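4. Preparar la mesa antes de plastificar

Antes de encender la plastificadora Flarkar, dedique un ratito a la mesa, que luego se agradece (¡y mucho!). Le hará falta una superficie lisa y despejada, con 40 cm libres por detrás de la salida.

1. Pase un paño seco por la mesa y por las dos caras de la hoja.
2. Meta la hoja en la funda, bien arrimada al borde sellado, dejando 2 mm de margen.
3. Espere 5 minutos a que se encienda el piloto verde.
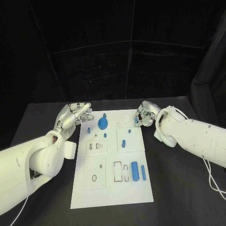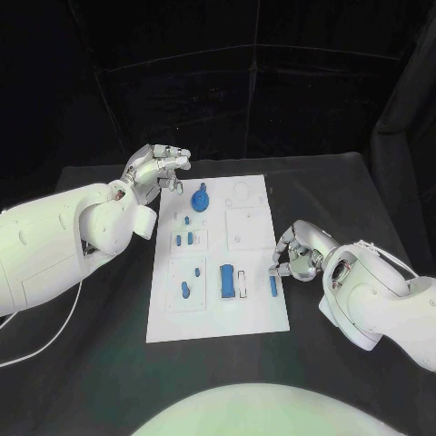

Fotos: archivo Curnedlow, 28 jun 2018

4. Introduzca la funda por el lado sellado, despacito y sin empujar; la máquina tira sola de ella.
5. Deje enfriar la hoja en plano, con un libro gordo encima si tiene uno a mano.

Nota: las fundas mate Hisusham, ref. 2183, van un poco más lentas, así que tenga paciencia con ellas.

Precaución: no toque los rodillos ni corte la funda antes de pasarla. Si se atasca, pulse la palanca de liberación y tire con suavidad hacia usted.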